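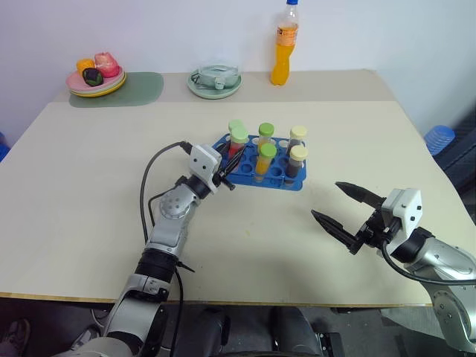 Review of the Pakzad Two-Arm Bench Kit for Sample Tube Handling

Project report, Introduction to Laboratory Automation
Kivamville Technical College
Group members: Ladan Mahmoudi, Janaka Saha, Arnaldo Pacheco
Supervisor: Hauke Ruppert

1. What we set out to do

The department has the Pakzad kit on a trial lease from Dramutari and has to decide by April whether to keep it. Our assignment was to find out if the kit can do the tube handling that first-year students now do by hand in the sample prep module: lift a capped tube out of a rack, hold it up to be checked, and put it back in the same hole. We did not test capping, pouring or weighing. Nazanin Ghaffari's group is writing about those.

We judged the kit on setup, teaching a new motion, grip quality, the wrist view, and reliability of the command link. Price is left out. The lease terms are not ours to discuss and the purchase price depends on the support plan.

2. What is in the kit

The lease covers two arms, two black parallel grippers with pointed fingers, a small camera for each wrist, the cables, and a license for the Doletano control software. The table is not included, and neither is the rack. We used a blue rack from the prep room, the low kind with round holes, and plastic screw-cap tubes with caps in different colors. The contents were colored too, which made it easy to tell from the recordings which tube was being handled.

The manual is printed and is mostly good. The chapter on mounting is clear. The chapter on cable routing is one page long and should be longer, as section 6 explains.

3. Setup

Two of us mounted the arms in one afternoon. The brackets fit without any drilling. Most of the time went into lining up the two arms so that the software agreed with us about where the middle of the table was. Doletano has a routine for this in which you touch both grippers to a printed target. It failed the first time and gave the message "pose error" with no number and no hint. Arnaldo found the cause in the end: the target sheet has to be printed with page scaling turned off. The manual does say so, in a footnote two pages after the step.

After that the alignment held. We checked it at the start of every session and only had to repeat it once, on a Sunday when someone had pushed the table.

4. Teaching a motion

You teach a motion by guiding the arm by hand and pressing a key at each point. Doletano then fills in the path. For a straight lift this works well, and a person who has never used the kit can record a usable pick from the rack in a few minutes. Janaka did this with two students from another section and neither needed help after the first try.

The rack has to be where the software thinks it is. If it is turned a little, a recorded motion still goes to the old spot, and the fingers come down on the rim of the hole or on the neighboring tube. There is a "locate rack" option that uses the wrist camera, and it copes with a rack that sits at a slant. We recommend leaving it on. It is off by default.

Tubes standing one directly behind another are the hard case. The fingers need space on both sides of the tube, and with an approach from the left the front tube was always easier to get than the rear one. We ended up clearing the front tubes first and then going back for the rear ones. The other arm can wait with its gripper open on its own side of the table, and the software keeps the two from crossing.

5. Grip and wrist view

The fingers close on the tube body, below the cap. We set the force to level 5, the middle of the scale. At lower levels some tubes turned in the grip when the arm stopped suddenly. At level 7 the tubes held still, but Ladan noticed that the walls of the thinner ones bowed in slightly, so we went back down. Dramutari recommends rubber pads for glass. We only used plastic and left the fingers bare.

The finger surfaces pick up small pale scratches. We saw no effect on the grip from them.

The wrist view is the part of the kit we liked best. With the tube held upright, the ridges on the cap are sharp and you can look at the tube wall just under it. What it cannot give you is a reading. On a frosted tube with dark brown liquid, the line between the hazy upper part and the liquid is blurred, and any graduation marks are so faint that we could not use them. The fingers also stand in front of part of the lower tube. For checking that the right tube has been picked up and that its cap is on, the view is fine. For a fill level, a side camera or a scale is needed.
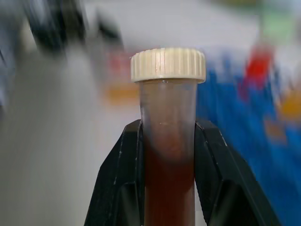
6. Reliability

Doletano keeps a log of every gripper command. We took a run of 1000 commands and compared it with the replies from the grippers. Of these, 989 were confirmed the first time. The rest were sent again by the software without our doing anything, and none of them led to a stopped run.

Our one real stoppage had to do with a cable. The cable at the wrist hangs in a loop, and on a low reach to the far side of the rack it pulled tight and the arm went into a safety stop. We gave the loop more slack and tied it farther down the arm — a clip for this ought to be in the box. When we wrote to Dramutari, they answered the next day and sent a drawing of how they route the cable themselves. It should be added to the manual.

7. Recommendation

We recommend keeping the kit for the pick, show and return exercise, with "locate rack" turned on and the grip force at level 5. We do not recommend it for reading volumes from the wrist camera. If the lease is extended, the department should ask for the cable drawing, spare fingers and a second software license, as only one person can edit motions at a time and the others end up waiting.

Motion files and the command log are in the course folder under Pakzad. Janaka has the alignment target as a file with the scaling already set.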